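关于我们

Tallon 是一所教书籍装帧和纸张修复的学校,地点在 Dollville。我们收成年学员,不要求美术基础,也不要求以前碰过书。学校有教室、工作间和一个小资料室,平时除了上课,也替图书馆、档案室和私人藏家修书。修书的活由教师和高年级学员一起做,每一件都留记录。

学校由 Radoslava Bartoš 创办。她早年在一家账簿厂做装订,后来转去修旧书。账簿厂的活和修书的活差别很大:账簿讲究耐翻、能摊平、格线对齐,一本账簿的脊要经得住一年里每天开合;旧书的问题各不相同,拿到手里先要看清楚它坏在哪里,再决定动不动手。她把两边的做法都带进了课程,所以我们的学员第一学期要做空白账簿,做得方正、摊得平,才能进入下一阶段。
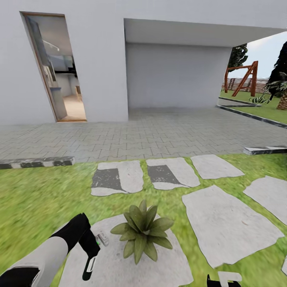

阅读时间:30 分钟

学校的名字

Tallon 是账簿厂里一种旧式缝帖架的叫法,工厂关门时这架子没人要,Radoslava 把它搬了回来。架子现在仍在工作间里用,横杆换过,螺杆是原来的。常有来访者以为 Tallon 是创办人的姓,写信时称呼 Tallon 先生或 Tallon 女士,我们照样收信,照样回。

最初学校没有自己的地方,借用一家印刷铺的后间上课,机器一开,桌上的纸就跟着抖,涂胶只能等印刷铺午休。后来搬到现在的地址。搬家时最费事的是那台铸铁压书机,拆成几部分运过来,装好以后发现台面偏了一点,垫了铜片才调平。铜片一直垫着,清洁的时候请不要抽走。

我们教什么

课程分为基础班、装帧班和修复班。三个班按顺序读,有相关工作经验的人可以申请直接进装帧班,需要带自己做的东西来给教师看。

基础班从纸开始。学员先学认纸的丝缕方向,方法有好几种:弯折、撕边、沾一点水看它往哪边卷。听上去简单,出错却最多出在这里。丝缕方向横了,书页翻起来发硬,封面板过一个夏天就翘。我们要求学员在裁每一张纸之前用铅笔在角上轻轻标出方向,裁完再检查一遍。接着是折页、打孔、穿线。线用亚麻线,上蜡由学员自己上。蜡太厚,线会在孔里打滑,还会在纸上留下油印;蜡太薄,线容易起毛。这个分寸靠手摸,我们能做的是让学员多摸几种。

缝帖之后是做书脊。圆脊和方脊都教。敲圆脊用的锤子面要光,落锤要轻,沿着书脊从中间往两边走。新学员往往想一次敲到位,结果书帖错开,前切口变成台阶。教师会让他们把书放回压书机里重新理齐,再敲。基础班结束时,每个学员交一本空白账簿和一本平装书改成的精装书。

装帧班讲材料和结构的搭配。布面、纸面、半皮、全皮都会做到。皮子的削薄单独占很长一段课时,削刀由学员自己磨,磨刀石学校提供。削皮这件事,刀不快就什么也谈不上。我们见过有人花一下午削坏一张皮,第二天换了把磨好的刀,很快就顺了。装帧班还教环衬的粘法、堵头布的手工编织、书匣和函套的制作,以及书名的烫印。烫印用手工铜字,学员先在废皮上练,练到深浅一致再上书。

函套是后来加进课程的。有一阵子来修书的人总问能不能顺便做个套子,教师做得多了,就把它整理成一门课。西式书匣和中式函套放在一起讲,学员可以看到两种思路:前者把书整个装进去,露出书脊;后者用板和布把书围住,用骨签扣上。两种的尺寸算法都不复杂,难在给布和纸的厚度留出余量。我们的讲义里有一张换算表,是历届教师一笔一笔改出来的,上面有不同颜色的墨水。

修复班是最后一个阶段,人最少。内容包括清洁、补洞、接边、加固书脊、重新上封面,以及书写修复报告。修复班不教漂白,也不教把旧书做得像新书。学员要学会在动手之前写清楚书的状况,写清楚打算做什么、不做什么,让物主签字。写报告占的时间比很多人预想的多,有人因此中途退出,我们能理解。 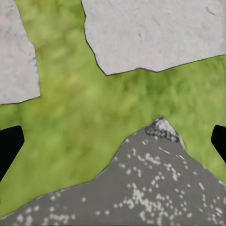 修复班有一位学员后来写信来,说她起初很烦写报告,觉得自己是来学手艺的,何必花那么多晚上描述一道裂口的长短和走向。等到她独自接活,一位物主拿着书回来,认定书脊上的旧伤是修的时候弄的,她翻出当时的记录和签字,事情很快就说清楚了。信里还提了一个意见:报告模板里“既往修补”一栏太小,写不下。我们把那一栏加大了。

修书的原则

学校接修书的活,也有不接的时候。下面这几条写在接待处,来送书的人都会先看到。

修补所用的材料要能够去除。浆糊用小麦淀粉自己熬,和纸按需要染色,不用自粘胶带,不用来路不明的白胶。以前有人拿透明胶带粘过的书页,我们会先评估胶的老化程度,有的能取下来,有的只能留着。取胶带很慢,物主常常嫌贵,这一点送书时会当面讲明。

原有的东西能留则留。旧封面哪怕只剩一块,也尽量贴回去。书里夹的纸条、干花、车票,取出来装进无酸纸袋,标上原来所在的页码,和书一起交还。有位物主在拿到纸袋以后才知道祖父在那本书里夹过一张当铺的收据,后来专门来问能不能把收据也做个夹子。我们做了。

发霉的书单独处理。送来之前请用纸包好,不要装在塑料袋里,也不要自己放到太阳底下晒。请提前打电话,我们会告诉您从哪个门进来。

金额鉴定不做。常有人问一本书值多少钱,修好以后能不能多卖一点,这类问题请找拍卖行或旧书商。

教师

学校的教师都是做这一行出来的,有人来自印刷厂,有人来自图书馆的修复室,也有人是在这里读完三个班以后留下来的。教师每学期要自己完成一件东西,交给其他教师看,大家提意见。意见可以很直接。曾经有一本全皮装的诗集,做得相当讲究,看的人一致认为翻不开,做的人拆了重来。拆下来的皮面现在是教具,用来讲书脊衬得过厚会怎样。

Radoslava 至今教基础班的第一课。那一课不用工具,只发一叠纸和几本报废的书,让学员把书拆开。拆书有顺序,先看封面怎么连着书芯,再看线从哪里走。很多学员说这是他们第一次看见书脊里面有什么:纱布、旧报纸、一层一层的胶,有时还有别的书的残页。旧时的装订工舍不得扔纸,印坏的书页就拿来衬书脊。学员从里面找出过历书、布道词和一张讲养蜂的散页,养蜂的那张我们留在了资料室。

合作与刊物

我们和 Sokol 合作多年。Sokol 是一家手工纸坊,给学校供应修补用的薄纸和做环衬的厚纸,装帧班的学员会去纸坊学习抄纸。抄纸课上通常做不出能用的纸,学员抄的纸厚薄不匀,干了以后一边高一边低。课程仍旧保留,学员知道纸是怎么来的,拿到好纸时裁得就小心些。纸坊的帘子很贵,去的时候请摘掉手上的戒指和手表。

Itness 是学校办的小刊,每年 9 月出新的一期,内容有修复个案、工具使用心得、学员的书评,还有读者来信。刊物由装帧班的学员自己印、自己装,所以各期的开本不一样,摆在书架上高低不齐。有读者写信抱怨过,编辑部讨论了几次,没有结果,开本到现在也没有统一。投稿不付稿费,刊出后送样刊。个案文章请附上修复前后的说明,写清所用的纸和浆糊的配法。

资料室

资料室收的主要是装帧样书、纸样、旧工具目录,以及学校历年的修复报告副本。隐去物主信息以后,报告副本可供学员查阅。纸样按产地和克重排,每种纸都可以撕一小角带走做试验,撕的时候请在登记本上写明。资料室里还有几箱账簿厂留下的东西,包括空白账页、格线机的钢笔头、和一本工人自己编的颜色配方。配方是手写的,字很密,教师正在慢慢辨认,有几个词至今没认出来,可能是当地的叫法。如果您家里有人在账簿厂做过工,欢迎来看看。

资料室的书不外借。以前外借过,有一册讲金属扣件的样书借出去就没回来。若您手里正好有它,封底内侧盖着我们的蓝色椭圆章,请寄回,不问缘由。

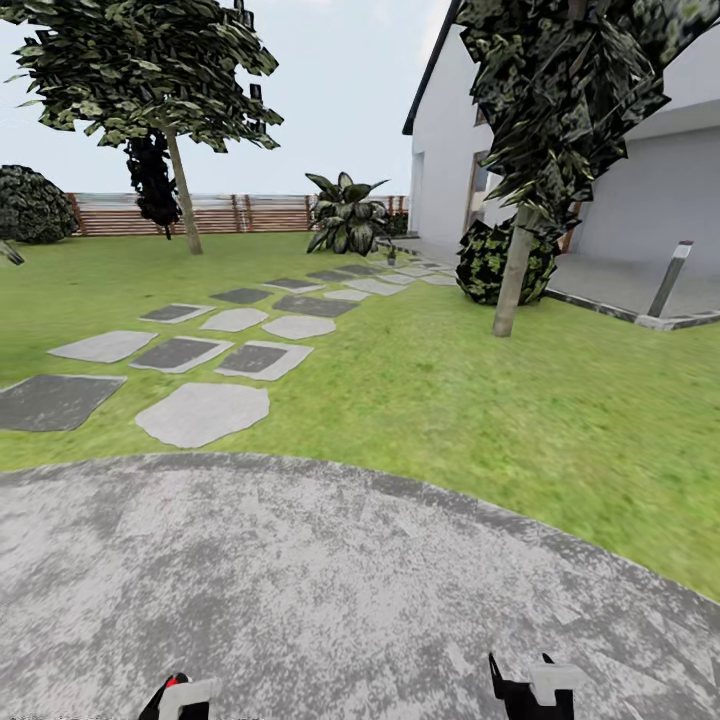
木围栏与树

上课时间与名额

基础班和装帧班每班收学员有上限,桌子和压书机就这么多。基础班全程 40 课时,装帧班的课时更长,按所选材料而定,具体见当学期课表。缺课可以补,补课要和教师约,教师不在的时候工作间不能单独使用裁纸机。

裁纸机的规矩要单独说一说。大裁纸机刀重,开机前清点台面,手离开以后再落刀,旁边有人时不裁。长头发扎起来,袖子挽起来,围巾取下。每个学员在使用之前都要由教师带着走一遍流程,在本子上签名。没有签名的人请用手裁刀和钢尺。手裁刀片换下来以后投进铁罐,不要扔进纸篓,倒纸篓的人会划到手。

晚间班 7 点开始,结束后留一段收拾的时间。浆糊碗要当天洗,刷子洗净以后毛朝上晾。浆糊用不完的不要倒进水池,水池堵过,通了很久。

学费与工具

学费包括课堂上用的纸、板、线和浆糊,不包括皮料和个人工具。第一次来上课需要带一把骨刀、一把锥子、一把钢尺和一条围裙。骨刀可以买现成的,也可以在课上自己磨一把,牛骨由学校准备。磨骨刀气味不小,在室外做。不建议一开始就买成套的工具,成套里总有用不上的,也总有一件质量不好。先用学校的,用顺手了再买。

付学费有困难的人可以申请减免。申请表不长,写明自己的情况和想学的内容即可。得到减免的学员和其他学员上一样的课,名单不公布。另有以工代费的位置,工作包括熬浆糊、裁废板、整理纸样,每学期 2 个。

作业和考核

没有考试,也不打分。每个阶段结束时,学员把做好的东西摆在桌上,教师逐件看,写一页评语。评语写得具体,会提到哪一帖的线松了、哪个角包得厚、哪里的浆糊渗到了正面。学员可以对评语提出不同看法,也确实有人提过,有一次争论飘口该留多宽,最后把资料室里的样书都搬出来量,结论是各家都不一样。那以后我们不再规定宽度,只要求三面一致。

读完三个班的学员会得到一张结业证明。证明不是执业资格,我们在招生时会讲清楚。毕业后有人去了图书馆,有人自己开了工作室,也有人回去做原来的工作,周末修自己家的书。学校不介绍工作,但会把收到的招聘信息贴在走廊里。

来信中常问的事

有人问左撇子能不能学。能。缝帖和削皮的方向反过来就行,左手用的剪刀学校备有,教师里也有左撇子。

有人问年纪。基础班收 18 岁以上的学员,往上没有限制。眼睛不好可以带放大镜灯,桌上有插座。手劲不够的人可以用小压书机,做小开本。

有人问能不能只来修一本自己的书。可以先带书来给我们看,如果结构不复杂,基础班的后半段可以安排。家里的字典、菜谱和孩子翻烂的图画书都有人带来过。菜谱最难弄,油渍去不干净,通常只把书脊重新做过,油渍留在那里。

有人问过敏。工作间里有面粉、皮革和旧纸的灰尘,容易打喷嚏的人请戴口罩。除尘在通风柜里做。

有人问能不能参观。可以,请事先联系。开课期间参观者只能站在走道一侧,不要碰正在压着的书。书在压书机里的时候,浆糊还没有干透,挪一下就会歪。

有人问是否教线上课。目前没有。教师试过录制缝帖的演示,录出来手挡住了针,换了角度以后针看得见,线又看不清。想在家练习的人可以向我们索取讲义,讲义免费,邮费自理。
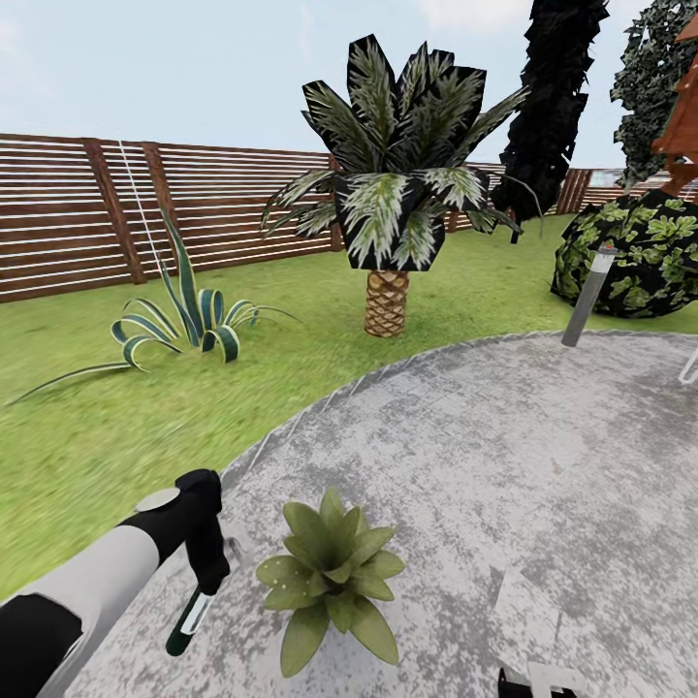 Radoslava Bartoš 不止一次对新学员讲过,拆错的书比缝错的书难救,所以在她的课上,手里拿着刀的人要先把打算说出来,说完再动刀。她还说过她自己在账簿厂头一年做的账簿一本也没有留下,全都用掉了,写满了,扔了,她觉得账簿本来就该这样。

后来有学员在一户人家的阁楼里找到一本厂里出的账簿,带来给她看。她翻了翻,说缝法是对的,环衬贴歪了,至于是谁做的,看不出来。那本账簿现在放在资料室,可以翻阅,翻之前请洗手擦干,不需要戴手套。手套会让人捏不住薄纸,旧账页又脆,反而容易扯破。

近期安排

大压书机的螺杆需要上油和检修,检修期间装帧班改用小压书机,大开本的作业顺延。资料室正在给纸样换无酸夹子,换到一半,字母靠后的产地暂时还在旧盒子里,找不到请问教师。Itness 新一期在收稿,主题是订口:修过订口开裂的人,不论修得好不好,都可以来稿。

下一学期的报名表可以到接待处领取,也可以写信索取。填表时请写明左右手习惯、是否对面粉过敏,以及有没有想带来修的书。书先不要寄,等我们回信以后再说。寄送时用硬纸板夹住两面,四角垫软,外面写清寄件人。曾经收到过一个没有寄件人的包裹,里面是一本缺了封面的地理课本,我们修好了,一直在架子上等人来取。

联系我们:Dollville,Tallon 书籍装帧与纸张修复学校接待处 | 报名 | 送修 | Itness 投稿
分享 40 评论 3
© Tallon 版权所有
返回顶部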